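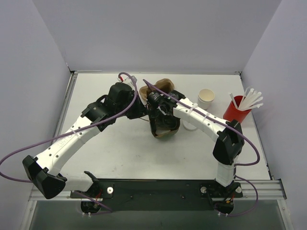
The Nekier packaging open day was listed for July 2022 and ran from mid-morning to three. I went to look at benches and takeaway stock for our own kiosk refit, with Jitendra Bisht, who does our purchasing. The main hall held the trade tables, where Awasthi and Candeo had their catalogues out, and the smaller room held the work areas. The one I spent longest at has a white rectangular top with plain pale walls on three sides. A thin metal strip runs along the rear edge, with a dark fitting at each corner, and the left side is finished with a silver aluminum rail. The top carries faint specks and light grey smudges, mostly in the open area towards the front, which is useful to know before specifying white. A brown container was at the middle of the table at that point.

## Bench surfaces

Angus Pomare from Braltura took questions on tops and edging. He recommends a matte finish where paper goods are handled, and a wipe-down at each change of shift. The walls on a three-sided bench keep light items from going over the back, but they also limit reach into the rear corners from the sides. Our kiosk counter is open at both ends, so we would need at least one return panel. Braltura's lead time for a custom top is 15 working days, plus delivery.

## Drink order layout

The set-up for a takeaway drink order was the part I had come for. The bag goes at the back left, opened first and left standing. Cups stay towards the centre, and straws are kept at the far right, out of the way of the bag. Doina Berisha, who ran the session, prefers the straws upright in a cup to a flat tray, as they take up less of the surface. Jitendra asked whether the holder should go into the bag before or after the cups are seated in it. Her answer was before, for bags with a narrow base. The brown bag on the table had a thin tan string handle, a type we have not stocked.

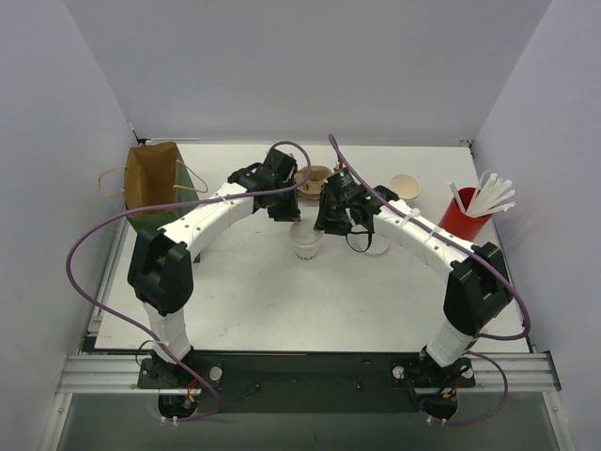 ## Stock and quantities

Candeo sells string-handle bags in cartons of 300 and clear cups in cartons of 500. Cup holders are packed separately and can be mixed with other lines on one pallet. Samples were available on request, and Jitendra took 18 bags in two sizes for a load test with full cups.

Yi-an Hyun has the price sheets. The load test is booked for the week after next, and the bench quote from Braltura is still to come.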